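Wash temperature, water hardness and the trouble with cold cycles

June 15, 2021

The laundry at the back of the Fangate works has no sign on the door. Inside are 15 domestic washing machines bolted to a concrete slab, each plumbed to its own flow meter. The textile care technician who runs them has spent most of her working life measuring what happens to household fabric between the hamper and the clothesline, first for a dye house and now for Nedeck, which tests detergents and machines under contract.

Her current job is a study of cold washing. The sponsor, Coltora, wanted to know how polyester and nylon garments hold up when they are never washed above 20 degrees. The test had reached 2,693 loads when we spoke.

"People ask me if cold is better, and I have to ask them better for what," she said. "For colour, yes. For the elastic in a waistband, yes. For body oil on a synthetic, no, it's fairly poor."

The difficulty, she explained, is that skin oil bonds readily to polyester and softens only as the water warms. At 20 degrees much of it stays in the fibre. Cotton gives it up more easily because the fibre takes in water and swells. A cotton tee and a polyester running top worn by the same person on the same day will come out of the same cold cycle in different condition.

"The shirt smells fine out of the machine, then you put it on and it warms up and there it is again. That's residue. It was there the whole time."

Her standard advice for sportswear is a 40 degree wash every fourth or fifth load, with cold washes between. She does not recommend fabric softener on any of it. Softener leaves a coating, and on a fabric designed to wick moisture the coating slows the wicking.
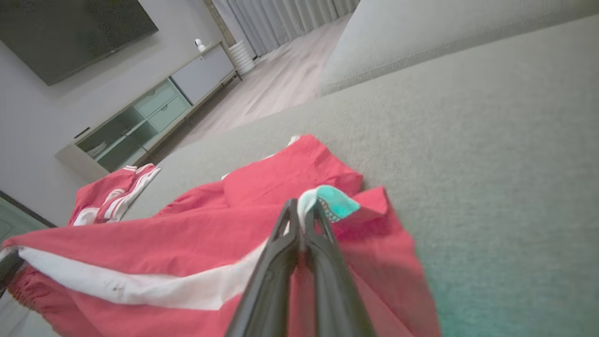
Nylon behaves a little differently. It absorbs more water than polyester, and it is more inclined to pick up loose dye from whatever else is in the drum. She keeps nylon away from new denim for the first few washes and does not trust the label on a red garment until she has rinsed it by itself.

"Wash it alone and look at the water. It takes 2 minutes. If the water's pink, wash it alone again."

Water hardness has turned out to matter more than temperature in some of the results. Calcium and magnesium tie up part of the detergent before it reaches the soil, and the effect is easier to see at low temperatures, where the detergent is already working slowly. The laboratory adjusts its supply to three hardness levels with mineral salts. At the hardest setting, white test swatches had greyed visibly by the end of March.

She was reluctant to give a dose that would suit everyone. The scoop in the box is usually marked for a full, heavily soiled load, and most household loads are neither full nor heavily soiled. In soft water she uses half. In hard water she uses the full amount and adds washing soda, though never with wool or silk.

Over-dosing is the more common fault in soft-water areas. Surplus detergent does not rinse out of a short cycle, and it holds soil against the fabric. The machine she uses for demonstrations, an old Matić front loader with a glass door, shows it plainly - suds still standing in the drum at the final spin.

Drying gets less attention than it should, in her view. Tumble heat shortens the life of elastane faster than any wash temperature she has tested. Her own sports gear goes on a rack in the shade, inside out, and she leaves a gap between pieces so the air can move.

"I don't own a dryer. I did, and I measured the lint."

The study is planned to finish at almost 3,500 loads, after which the garments go for tensile testing. Abrasion is handled separately, at 2,000 rubs per sample on a dry cloth head. She expects the seams to fail before the fabric does, as they have in most of her earlier work, and she has started photographing the stitching at every tenth wash.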